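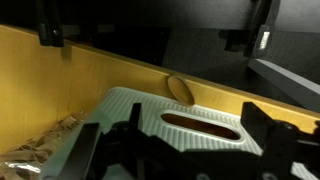 Ribbed plastic tray against the side of a wooden bin.

How Long Do Apples Keep? Our Storage Project
By Haf Gwynne and Eliseo Ocampo
June 13, 2024
Reading time: 2 minutes
Print this page | E-mail this page

We both love apples, and we both hate the woolly ones you get at the end of spring! So for our food science project we wanted to find out how much difference storage makes to an apple over 14 days.

We bought all our fruit from the same stall in April and split it into two groups. One group went in the fridge at school and the other sat on a shelf in the prep room, which gets the sun until lunch. Every morning before registration we weighed each apple, pressed it with the firmness tester (great fun, and very easy to get wrong) and wrote down any marks on the skin.

The shelf apples lost weight much faster. By the second week their skins had gone wrinkly near the stalk and the flesh gave way under the tester with hardly any push. The fridge apples were still crisp, and at the tasting Natsumi Tsuji picked them out every single time with her eyes shut!

The biggest surprise was the bruising. An apple we had knocked on the first day went soft much sooner than its neighbours, even in the fridge, so gentle handling seems to matter as well as temperature. We would love to test that properly with a fixed drop height.

Our weak point was the shelf temperature, which went up and down with the weather (we only noticed when we drew the graph). Next time we'd use a logger and try a second variety, perhaps a russet.

Thank you to Mr Rácz for the scales and for eating the leftovers.

Recent projects
Which bread goes mouldy first?
Measuring the school pond
Do paper bags ripen pears?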